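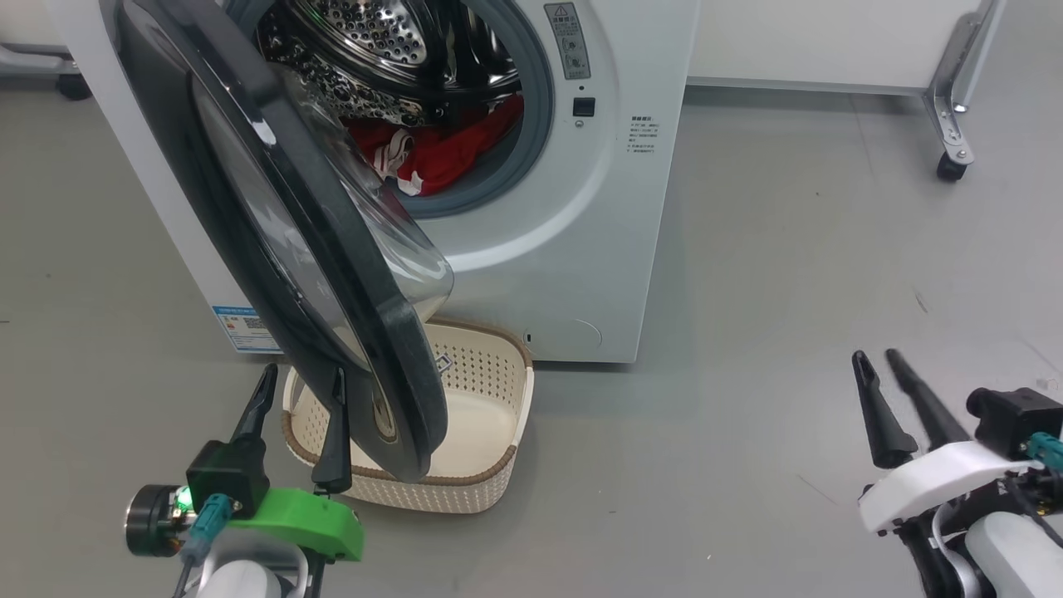 ### 4.2 The laundry station

Of all the stops on the September open day at Kireck, the laundry station was the one where visitors stayed longest, and it is the one we learned the most from. The other stops (the Gida sorting bench and the walk-through of the Prerkar control software) were set up as talks with a short demo at the end. At the laundry station we did it the other way around. The robot was already working when each group came in, and the presenter spoke only when somebody asked something.

The task was kept close to what people do at home: move clothes between a front-loading washer and a plastic basket on the floor, using two arms with a two-finger gripper on each. We chose it over the cup-stacking routine used in the Machala pilot for a simple reason. Everyone who walks in has done laundry, so everyone has an opinion on how it should be done. Visitors told us the basket was too far to the left, that the door should be pushed back further, that they would never reach in at that angle. We were delighted by this. In the Machala pilot, most visitor comments were about speed or price; in the laundry groups we heard much more about the work itself, and several of the remarks went straight into our notes for the next version of the task.

A group spent around 28 minutes at the station, including questions. Visitors were free to move along the side of the work area, and the presenter encouraged them to crouch down and look at things from the height of the drum. Many did, children first. The arms look very different from down there – the reach into the drum, so quick from above, turns out to leave little room between the fingers and the rubber seal.

Next to the work area we showed the wrist view on a screen. This was a late addition, and we would now call it the best decision of the day. With only the robot in front of them, visitors tended to watch the arms and lose track of the clothes. Once they had the wrist view as well, they began to talk about what the robot could and could not see: whether a sleeve was behind a finger, where the rim of the basket was, how much of the machine disappears when the gripper comes in close (Figure 2).
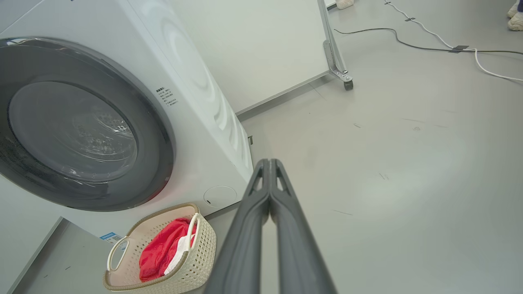 **Figure 2.** Wrist view at the laundry station, with the gripper fingers, the washer and the basket holding a red garment and a white cloth item.

We collected short comment cards at the exit and received 100 of them. Of these, 35 mentioned the laundry station by name, more than any other stop. The cards were open text, and we read them for themes without a fixed coding scheme, so the following should be taken as a first reading.

The most common theme was surprise at how hard soft things are. Visitors who had seen industrial arms handle boxes expected clothes to be easier, and the presenters had some wonderful conversations about why a shirt has no single shape to grasp. A second theme was the glass door. It is see-through, it swings into the space where the basket wants to be, and its lower edge hangs low enough to matter when something is lifted out of the drum. One visitor wrote that they had "never thought of the door as being in the way until I had to root for the robot." A third, smaller group of cards asked for a chance to place the clothes themselves. We did not allow this on the day, and we think that was too cautious for a task at this pace.

There were weak points too. The talk-on-request format depends heavily on the first question. In groups where it came early, the conversation ran by itself; in 2 groups it never quite came, and the presenter ended up giving a small lecture after all. A prompt card with a few starting questions might have helped. The screen was also mounted too low for people at the back, who could hear others reacting to something they were missing.

Even with those limits, the station changed how we think about showing this kind of work. An ordinary chore, left running, with the robot's own view beside it, gave visitors enough to reason about on their own terms. We plan to keep the washer and basket for the next open day and to bring the wrist view to the Gida bench as well, where the objects are rigid and the comparison with cloth should be easy to see. Section 4.3 turns to the Prerkar walk-through, which had a quieter reception.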